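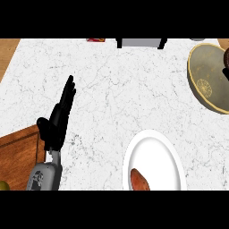

About Us

Hi, I'm Olga Mateos, and I teach people to cook. Mostly grown-ups, mostly beginners, and quite a few who signed up because somebody in their house finally put their foot down about frozen pizza.

Cuesta Cooking School is on Livholm Street in Ollthorpe, up the stairs over the shoe repair shop. If you hit the laundromat you've gone too far. The bell sticks, so give it a good hard push!

How I got into this

I didn't go to culinary school. I worked in the billing office of a trucking company for years and cooked at night, badly at first, then less badly. My mother could make a pot of beans that would stop an argument, but she never wrote anything down, and when I called to ask how much salt, she'd say "enough." So I spent most of one winter making beans. Some of them were terrible (my neighbors were very polite).

After a while people at work started asking me to show them things. How do you cut an onion without it sliding all over the place? Why does my rice come out like glue? I had four coworkers in my apartment kitchen one April evening, all trying to roll out dumpling dough on a table meant for two, and I remember thinking I'd rather be doing this than invoices. It took me another two years to get brave enough to quit.

The name comes from the street my mother grew up on, which was a hill so steep that the bread man refused to climb it. You had to go down and meet him at the bottom.

What we teach

The class most people start with is First Suppers. It runs six weeks, in the evening from 6:30 to 9, and we cover eggs, rice, beans, soup, a roast chicken and one good cake. You cook everything yourself and then we sit down and eat it together, which is honestly half the reason I do this. Bring a container, because there are always leftovers.

Once you've done that one you can go wherever you like. Bread is the class that fills up fastest. Dumplings and Other Folded Things is the loudest. I also do a knife class that is one evening only, with a mountain of carrots, and you go home with enough chopped vegetables to make soup for your whole block. 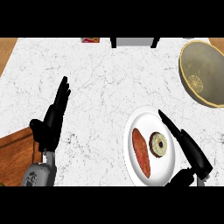
We keep the groups small so that I can get around to everybody. I don't like the kind of class where the teacher does all the fun parts and you stand there with a clipboard. You'll get your hands in the dough. You'll probably burn something too, and that's fine, I burned a whole tray of almonds last month while I was telling a story about my aunt.

Single classes are $98 and that covers all the food and the loan of an apron. We don't sell knives or pans, and I'm not going to talk you into buying any. One decent knife and a heavy pot will get you a very long way.

Kids and families

We have a family class during school vacations, for ages eight and up, and each kid needs an adult to come along and cook with them. Please don't drop off and run! Last summer a boy came with his grandfather for pasta and by the end the boy was giving the orders. They've been back three times since, and the grandfather now brings his own rolling pin.

Food questions

Tell me about allergies when you book and not when you walk in the door, so I have time to shop for it. Vegetarians are easy. Vegans are easy too, apart from the cake week, and I've got a pretty good orange cake for that now. We do use nuts and wheat flour in the kitchen all the time, so if you have a serious allergy, please call me first and we'll talk it through.

Getting here

The 31 bus stops at the corner of Jemside Avenue, and it's a short walk from there. Parking is free behind the shoe repair shop after 6. There are 23 stairs and no elevator, I'm sorry to say. If stairs are hard for you, let me know, as I teach a few classes each year on the ground floor of the Jemside library and I'd love to have you there.

The phone number ends in 3403 and the whole thing is on the booking page. If I don't pick up I've got flour on my hands, so leave a message and I'll call you back after class.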